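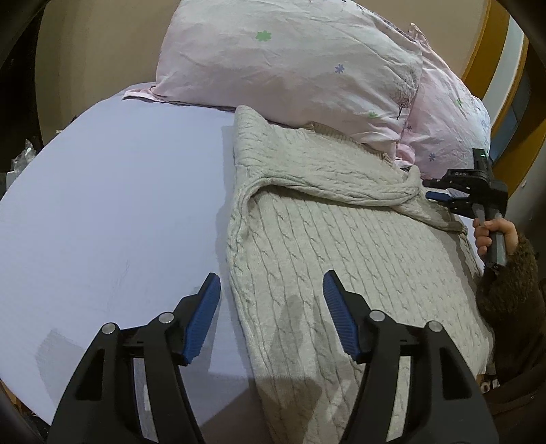 Hermenegildo Chávez wants me to believe that a good jumper should last 20 years. He has mended knitwear for a living since leaving the Wellemance mill, and he now charges up to 400 pounds to rebuild a garment, a price I put to him more than once. Cable knit, like the light grey sweater spread out on the bed, is his favourite work. "The twists hide a repair," he says. "Plain knit shows everything." Perhaps, but twisted cables also use more yarn and take longer to put right, and his bills reflect that.

I asked who pays. "People who are fond of a thing," he said. Pressed, he admitted that most callers hang up when they hear the figure.

He is scathing about Nesetari, the label that promises free mending for life. "Read the small print. Cuffs aren't covered, elbows aren't covered. What wears out first?" I did read it, and he is right about the elbows. Cuffs are covered for 2 years. When I told him so he shrugged and said that was no better.

His own guarantee runs to the end of the following April. Why April? "After that they put them away and the moths get in. I can't answer for moths."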